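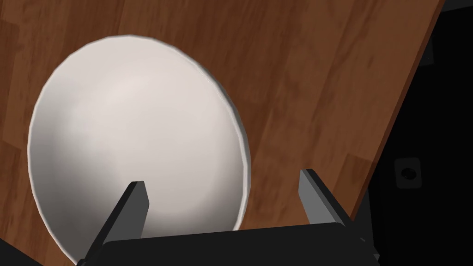
The Robot That Squeezed Too Soon

Category: Robots & Machines for Curious Kids

Picking up a bowl is one of those jobs you stopped thinking about years ago. You walk up to the table, you pinch the rim between your thumb and your fingers, and up it comes, and you can be talking about your math homework the whole time. For a robot, though, a bowl is a pretty tricky customer, and today we're going to look at a robot that got it wrong and what the people who built it learned.

The robot belongs to a project called Trarnholm, and it does its practicing inside a computer. The table is pretend, the bowl is pretend, and even the light shining down is worked out with math. People call this a simulation. It's a bit like a video game, except that the player is a robot program trying to learn a chore. If a pretend bowl gets dropped there is nothing to sweep up, and you can put it back on the table and try again as many times as you like (which is lucky, as you'll see).

Now look at the two dark, flat fingers. They are spread wide apart, and the near edge of the white bowl is between them. One finger reaches over the inside of the bowl, and the other stays on the outside, with the wooden table behind it. To lift a bowl this way, the robot has to bring its fingers together until they pinch the rim from both sides, and then it has to go up gently, the way you'd lift a bowl of soup you really didn't want to wear.

So what went wrong?

The Trarnholm team asked the program to pick up the bowl again and again, 1,957 tries in all. Most went nicely. But in one batch of 22 tries, the bowl slipped away 9 times! The team was puzzled. The fingers were starting in a good place, the bowl was the same bowl as always, and nobody had changed the table.

They played the tries back very slowly, and then they spotted it. The robot was closing its fingers a tiny bit too soon, while its arm was still moving down. Both fingers were supposed to meet the rim low enough to get a good hold. When they closed early, only the very tips caught the top of the rim, and then the bowl tipped and slid off across the table.

You can try this yourself with a plastic bowl (please don't use the good ones). Pinch just the very top of the rim with the tips of two fingers and lift. Feel how wobbly it is? Now slide your fingers farther down, so there's more bowl between them, and lift again. It's much steadier, and your fingers don't have to work so hard.

Why did it close too soon?

A robot program follows its steps in order, and something has to tell it when one step is finished and the next can start. This robot was using a timer. It would say to itself, more or less, "I've been moving down long enough, so I must be there by now." Usually that was true. But when the arm began a little higher than normal, the trip took longer, the timer ran out early, and the fingers snapped shut before they arrived. It's like counting to ten with your eyes closed and deciding you must have reached the door. Sometimes you have, and sometimes you bump your nose.

The team took out the timer step and had the program check where the hand was before it was allowed to squeeze. They also added a safety rule: if the fingers close and the bowl starts to tip, the robot has to stop, open up, and back away slowly before trying again. A rule like that matters a great deal when a program moves out of the computer and into a real kitchen, where bowls can break and real people have their hands on the table too.

After the fix, the team ran those same 22 tries again, and the bowl stayed put in the robot's fingers every time. Next they want to teach the program to pick up a cup, and cups have handles, so there will be plenty of new ways to get it wrong.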